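How to Run Your Own Trademark Knockout Search

By Misaki Honda
Last updated: May
8 min read
2155 shares · 95 comments

You have a name! You've said it out loud in the shower, you've doodled it on an envelope, and you're ready to order labels. Before you do any of that, give me one afternoon. A knockout search is the quick first pass that tells you whether somebody already has your name, or something so close that you'd be picking a fight. It costs nothing, you can do it at the kitchen table, and I think it's the most fun part of the whole trademark business (my friends have heard this speech many times).

I'll use a real search of mine to walk you through it. I was helping a friend who wanted to sell canvas bags and work aprons under the name Karlow.

What you need

A computer, a spreadsheet, and the free search tool on the United States Patent and Trademark Office website. A notebook is nice too. I put my spreadsheet columns in this order: mark, owner, serial or registration number, live or dead, class, goods and services, my notes. Leave the notes column wide.

Step 1: Write down what you sell

Do this before you search anything. Write one plain sentence: "We sell canvas tote bags and work aprons, online and at craft fairs." Now look up which international classes those goods fall into. Tote bags sit in Class 18 and clothing sits in Class 25, and an apron that's worn as clothing goes with the clothing. The office keeps a searchable list of accepted descriptions called the ID Manual, and I love it. Type in "tote bags" and you'll see exactly how others have worded theirs.

Include what you honestly expect to add in the next couple of years. My friend was already talking about hats, so we kept hats in mind the whole way through.

Step 2: Search the exact name

Type it in just as you'd spell it and look at everything, live and dead. Karlow on its own gave us a short, friendly list with nothing close to bags or clothing. Great feeling! Don't stop there, though. Plenty of people stop there, and the exact match is only the first thing an examining attorney would look at.

Step 3: Search the sound

Marks don't need to be spelled the same to be a problem. If they sound alike, look alike or mean the same thing, and the goods are related, you can be refused for likelihood of confusion. So say your name aloud and write every spelling a stranger might come up with. Ours went like this:

Carlow
Karlo
Carlo
Karlowe
Kar Low
Carlough

Run each one. Then use wildcards to catch endings and beginnings you didn't think of. Our widest wildcard search brought back 630 results, which sounds awful and really wasn't. Once I filtered to live records we were down to 246, and filtering by class took out a big chunk of those. I read through what was left over two cups of tea.

A tip on accents: if your name has one, search with and without. Another friend sells hot sauce as Zúñiga, and we ran Zuniga, Zúñiga and Suniga. Hers is also a surname, which brings its own set of rules, so she took that one to an attorney early.

Step 4: Search the meaning

If your name is a word in another language, search the English translation as well. It works the other way around too. If your name is made up, like Bornari (a candle label I helped with last year), check that it isn't an ordinary word somewhere. We looked it up in several languages, found nothing, and did a little dance.

Step 5: Look at related goods

Classes are a filing system. Two products in the same class may have nothing to do with each other, and two products in different classes may be sold side by side in the same shop. For bags we looked hard at clothing, and for clothing we looked at online retail services in Class 35. Ask yourself whether a shopper would think both came from the same company. If you'd think so yourself, put it in the spreadsheet and mark it in yellow.

Step 6: Don't skip the dead ones

A dead record means the application or registration is no longer active. The owner may still be happily selling under the name, and in the United States rights can come from use alone. I had a lovely example with Drilstead, a name somebody wanted for garden tools. The record was dead, so they were thrilled, and then I found a live website with the same name and a full shop of hand trowels. Back to the envelope.

Step 7: Leave the register

Now go look at the real world. Search engines, online marketplaces, app stores, social media handles, domain names, and your state's trademark and business name databases. Check the second and third pages of results. Small sellers hide back there, and a small seller who started before you can have rights in their own area.

Step 8: Think about the logo and where it goes

If you'll be using a drawing or a monogram, the office has design search codes for that. You pick codes for the elements in your logo and search for others that share them. It's slow going, but I find it oddly relaxing.

Clothing people, please also think about placement. A word or design spread large across a shirt may be seen as decoration, and an examining attorney can refuse it as ornamental. The same word on a neck label or a hang tag is much easier to show as a trademark. Plan for that tag now and you'll have a good specimen when you need one.

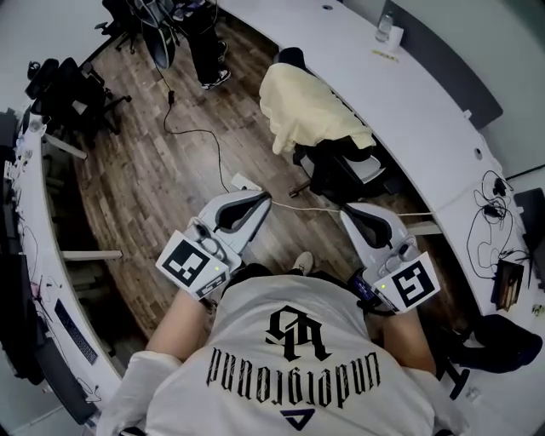

Monogram and blackletter printing on the back of a white T-shirt.

Step 9: Sort your results

Go down the spreadsheet and give every row a color. Red is for the same or nearly the same name on the same or related goods, live or in use. Yellow is for anything that makes you squirm. Green is for names that are far off in sound and sold to completely different people. One solid red usually means it's time for a new name, and I promise the next name is often better! A few yellows are normal, and they're exactly what you want to bring to a trademark attorney.

Karlow ended up with no reds and a handful of yellows. My friend took the spreadsheet to her appointment and they got straight into the interesting questions.

Step 10: Save everything and search again

Save your spreadsheet with the search terms you used, including the ones that found nothing. Then repeat the main searches right before you file. New applications come in all the time, and there's a short lag before they show up in the database. Applications with a foreign priority claim can also reach back up to six months, so a clean search is never a guarantee.

These are general notes from someone who enjoys this far too much, and they aren't legal advice for your particular name. If you get stuck on wildcards, leave your search string in the comments and I'll have a look. I usually answer in the evening, after 8 p.m.

95 comments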